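4. Results: how regional members read the national line

4.1 Who said what, and when

We start with the statements, then the interviews. The coding scheme is the one in section 3 and is not repeated. Short version — every public statement by a regional business association in Driltbridge or Espinoza that mentioned the trade talks was coded for direction (supports the government line, opposes it, neither) and for whether it named a party leader. 81 statements in total. 40 of them came from the Driltbridge chamber alone, so the pooled results lean heavily that way and should be read with this in mind.

Support for the government position was the usual case in both regions. No surprise. What we did not expect was how often support for the position came together with criticism of the people holding it. Chamber speakers would back the stance in one sentence and go after a party leader in the next, often for timing, sometimes for tone. Adeleke calls this split endorsement in her earlier working paper and we keep the term.

Split endorsement was more common at lunches and training events than in written submissions. Written submissions go through an office. Lunch speeches mostly do not. Nneka Adeleke read the transcripts blind to venue, Dinesh Arumugam read them a second time, and where the two disagreed the item went to Lucimara Frota for a final call. Disagreement was concentrated in the "neither" category, where polite speeches tend to pile up.

4.2 The member survey

The survey went out in February to firms on the two membership lists. 520 usable responses. The question wording is in the appendix, including the one item we dropped (question 10, on customs paperwork, which many respondents seem to have read as a question about thier own accountant).

Firms that sell across the border were more likely to have heard the chamber's position and more likely to agree with it. Firms that only buy across the border had heard it too but agreed less. This second group is easy to miss. Retailers, repair shops, parts distributors, appliance dealers. They carry stock, they have thin margins, and they told us repeatedly that the public debate was about exporters and left them out.
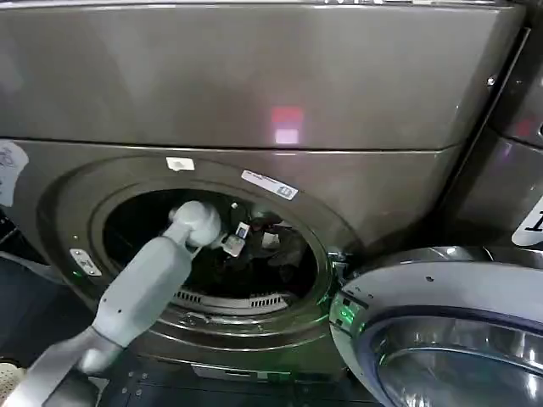

Figure 1. Household appliances sector.

Within this group size mattered less than we had assumed. Small dealers and larger ones gave similar answers on tariffs. They parted ways on the question of delay. Larger dealers wanted a decision soon, almost any decision, so that contracts could be signed. Smaller ones were happy to wait and said so plainly. One owner in Espinoza: "If they settle it I have to change my suppliers. If they don't, I don't." A fair reading of his position, we think, and one missing from every chamber submission we coded.

Hemero, a parts wholesaler that answered the survey and later agreed to an interview, described the same thing from the supply side. Its manager Lindalva Lacerda said orders from small dealers held steady through the talks while larger accounts asked for shorter and shorter terms. We have no order data to check this against. It is reported here as an interview claim only.

4.3 Party leaders as a separate question

Respondents were asked to rate the government's handling and then, on another page, to rate the leaders themselves. The two answers went together less tightly than in national polling of the general public, at least in direction. Business owners seemed willing to say that a leader was tough, or hard working, and also wrong. Several wrote this in the comment box without being asked.

Raíssa Rangel ran the interviews in Driltbridge and flagged a complication. Members who had attended a speaker event shortly before the interview often borrowed the speaker's phrasing, sometimes word for word. So part of what looks like a considered split view may be an echo of the last lunch. We tried to separate the two by asking about attendance, but the answers were vague and the attendance lists incomplete — the Stukach series kept none at all for its morning sessions. We therefore do not report attendance effects.

What can be said is narrower. Members who backed the stance but marked down the leaders were found in both regions and in all sectors, appliance dealers included. They were not a fringe. Whether the chambers knew this when they drafted thier statements is taken up in section 5, using the board minutes.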